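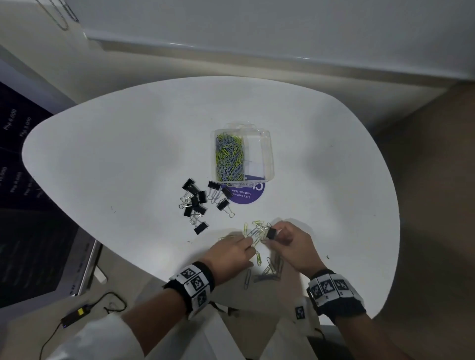
I put off sorting our kitchen drawer all through December, and in the end I did it in one rainy afternoon with a pot of tea. Everything came out first, crumbs included! My best tip is to give the tiny stuff a clear box with a hinged lid, like the one with the paper clips in, so you can see what you've got without opening it. Black binder clips don't need a box — mine go straight onto flour bags and half-eaten crisps.

Old tea towels make good drawer liners, by the way. Fold them to fit and wash them when they get grubby. My neighbour Prapai swears by wallpaper offcuts, but I find they curl up at the corners.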